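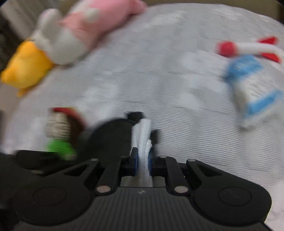
Soft Landings: what to do when the plush wins
Speaker notes – Celina Chmielewska

Slide 1. Wait for people to sit. Thank Renata Ostrowski for having me. Don't thank her for the 8 a.m. slot.

Opening line: "Raise your hand if there is a toy in your bed that doesn't belong to you." Pause. Look for the ones who raise it slowly. Those are my people.

Slide 2. How they end up on the bed. Toys have a shelf, a bin and a basket, and they live on the bedspread anyway. Gray fabric, pink one up in the corner, yellow one lying along the edge like it paid for the room. Mention that light gray was sold to me as calming.

Slide 3. The sorting problem. Catalogs sort by animal. Fine for a bear. Then you get the blue-and-white one with stripes that might be a carton, and the red-and-white one that is either a toothbrush or a bone. Ask the room to vote. Do not settle it. (In November this ran 6 minutes over. Cut them off.)

Slide 4. My method. Sort by who will cry.
– Cries tonight: stays on the bed.
– Cries by Friday: basket.
– Cries never: box in the hall, lid on, say nothing.
Wanda's box has been in the hall since she was four. She's in college. Slow down here, it gets a laugh.

Slide 5. Washing. Pillowcase, knot it, cold water, air dry. Siv Wikström will ask about the dryer. The answer is still no – fuzzy things come out looking like they've heard bad news.

Slide 6. Last one. The bed after sorting, then the same bed at dinner. Leave it up while they react.

Questions. If it's quiet, call on Weronika Kubiak, she owns around 200 of them and has opinions. Handouts are by the coffee.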